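Notebook, Tuesday, October
Bench 2, textile aging

Picking up the wash and abrasion work on the Malau fleece samples. Karim Belkadi cut the second set of swatches yesterday and left them conditioning overnight. Humidity log looks flat except for one step after lunch, probably the door.

Abrasion, set B
Ran to 3,000 cycles with the wool abradant. Pilling grade drops early, then holds. Swatch 493 has a pulled loop near the clamp line; excluded from the mean but kept in the envelope. The Gasov blend sheds more than the plain cotton — short fibers, mostly from the brushed side. Lint weighed after each stop, numbers in the shared sheet.

Head weight was checked before the run and again after. No drift. The felt backing is getting thin and should be changed before set C.

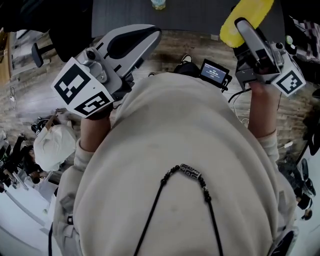
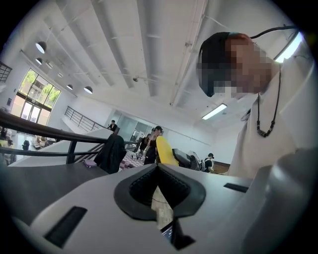
Wash, set B
1. 15 wash cycles, line dried, no softener. Detergent is the El Ouafi powder, same batch as set A.
2. Shrinkage is larger lengthwise than across. Ribbed pieces recover when pulled by hand, so measure flat after an hour and do not smooth them first.
3. Dye transfer strip is clean on all but the dark swatches. Repeat those with a fresh strip.

The Trindness samples came in with no finish code on the label. Asked for it by email. Until it arrives they stay in the drawer — last time we guessed and had to throw out the whole comparison.

To do
Replace felt backing.
Relabel the B envelopes, the pencil rubs off.
Ask Karim which way he laid the template on the brushed pieces. Two look cut off grain.
Set C goes on the abrader at 8:30 if the backing is done.
Balance needs its calibration sticker renewed.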